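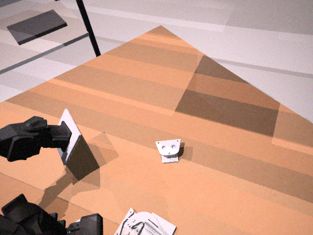
A small white bracket on a wooden tabletop

Reviews > Learning at home > Economics

Akar Household Economics Kit: our review

I signed up for the Akar kit because I wanted to understand why my mortgage repayments kept moving, and my old textbook put me to sleep by page 2. It's a workbook, a deck of cards and a log-in for a budget simulator, and it cost me 70 dollars posted.

The workbook is the good bit! It starts with prices and wages, then moves on to inflation, interest rates and what a central bank does all day, and the writer (Florencia Salinas) has a lovely plain way of putting things. I finally get the difference between real and nominal wages — I'd been nodding along to that one for years.

The cards I'm less sure about. There are 131 of them and plenty are just definitions, so my sister Carolina and I gave up on the game version and used them as bookmarks.
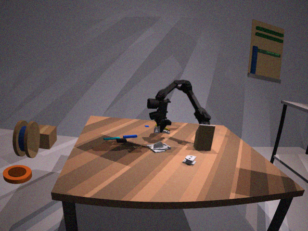

Wooden table with a curved front edge and black legs

The simulator lets you run a made-up country called Harkley, fiddling with taxes and the cash rate to see what unemployment does. Great fun, though it's slow to load and the help pages are thin. I put the rate up far too quickly and wrecked the place twice.

I'd still buy it again, mostly for the workbook. If you've already done a year of economics at uni you'll find it too basic — try the Lollemano course instead, it has a lot more on trade and exchange rates.

Print this page | E-mail this page

Recent reviews
Lollemano Trade and Currency Course
Athumani Pocket Guide to Inflation
Three budgeting notebooks compared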